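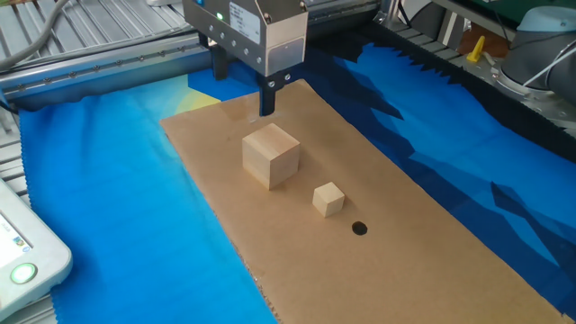 Minutes, block table subgroup, 9/19/26

Chair: Bernadette Keane. Also present: Pruner, Gramham, Mac Giolla.

**1. Last minutes.** Agreed, except that Gramham did not "welcome" the cardboard. He wants it on record that he tolerated it.

**2. Table covering.** Pruner says the blue cloth makes the wooden cubes easy to pick out. Gramham asked what the cloth does for them when there is a sheet of brown cardboard in between. Pruner said it looks better than bare metal. Left as is. Keane doubts the pinked edge will last until December.

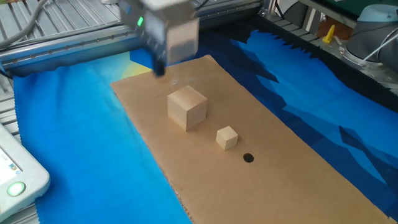
*Item 2: cardboard over the blue cloth, both cubes set out.*

**3. Cardboard.** The edges are rough. Mac Giolla has a quote from Selomora for 26 cut sheets at $204. Gramham called this a lot of money for boxes. Keane asked whether a cleaner edge would change anything we do at the table and got no clear answer. Quote not accepted.

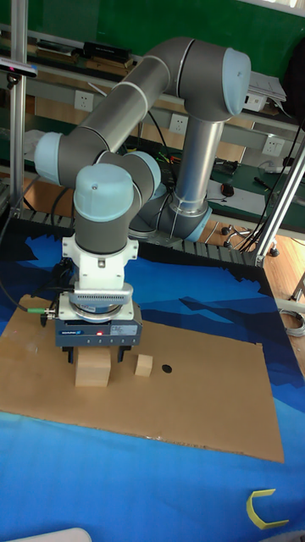 Mac Giolla will ask for a price on a smaller order, though he expects the same rate per sheet.

**4. Cubes.** Pruner proposed painting the two sizes in different colors. Keane pointed out that one is about half the size of the other and that anyone can tell them apart. Paint was priced at $87. Not supported. The cubes stay plain.
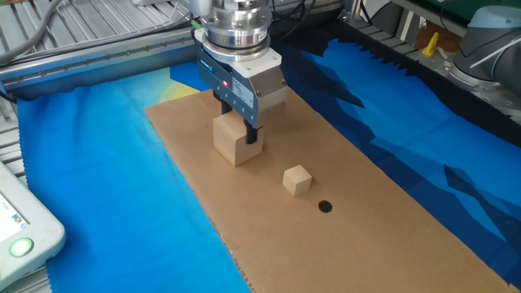

*Item 4: the large cube in the grip, the small one nearer the round hole.*

**5. Round hole.** Gramham still does not see why it sits so close to the small cube. Pruner to write half a page on the layout before the next meeting. Gramham to read it.

**6. Any other business.** None.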